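Filed under: Slow Living, Letters & Such

I've been writing letters again this November, real ones with stamps, and I can't tell you how much I've missed it! It started when I found a shoebox of my grandmother's mail in the closet at the Ranbridge house (34 envelopes from the same cousin, all in that slanted blue handwriting) and I sat on the floor reading until my tea went cold.

So now I get up a little before 7 and write one page before the day gets hold of me. My spelling is terrible without a computer to catch it, and my hand cramps by the second paragraph – but I find I say things on paper that I'd never put in an email. Last week I told my sister a whole long story about the summer we lost the canoe, and she called me laughing before she'd even finished it.

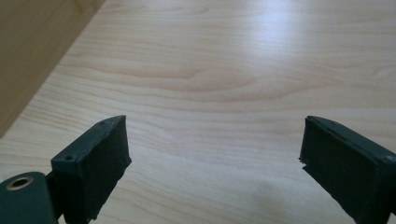 Floarea Munteanu wrote back to my last post that she never answers a letter the same day, and likes to carry it in her coat pocket for a week first. I love that, and I'm going to try it, though I'm sure I'll forget and send one through the wash.

Contact | © Ranbridge Letters | Back to top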